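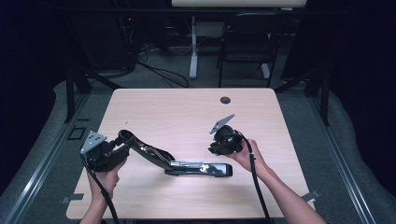

How often does a pair of hand-held grippers need to be taken apart and looked over? Every 575 hours of use at Kenport, or sooner if one of them starts to click.

The click is what everyone listens for. Kenport runs its teaching cell in a padded bay off the main office, and the grippers there lead a harder life than the robot they are meant to instruct. The robot gets a dust cover. The grippers get picked up, waved over a table, set down a little too firmly and picked up again, up to 1,000 times between one service and the next.

The setup sheet for the cell is called Kunia, after a predecessor that caught fire, and it begins with the cables. Each gripper trails a thick one, and a thick cable has opinions. Leave it too short and it tugs at the wrist on every reach. Leave it too long and it finds the nearest chair leg. The sheet asks for one easy loop beside the forearm, checked with the arm stretched out to the far side of the table, and then checked again by someone taller.

Plates come next. The perforated metal triangle on top of each gripper has to sit square on its mount, and a plate that has shifted by the width of a fingernail can spoil a morning. The bay once recorded 435 runs with the left plate crooked. They were very consistent runs. They are still on a drive somewhere, labeled "do not use" in capital letters, and in March a new hire used them.

Articulated support arms are the part the technicians grumble over. The joints hold beautifully until the day they sag, always in the direction of something expensive. Dirnier, the shop that does the heavier repairs, charges to replace the whole arm. Daneshvar, across the parking lot, will sell you a bag of screws and wish you luck. Kenport has an account with both.

A full service takes 21 minutes on paper. The paper assumes the hex key is in its drawer. On the afternoon I visited, it was eventually found in the coffee room, and the service finished a little before five.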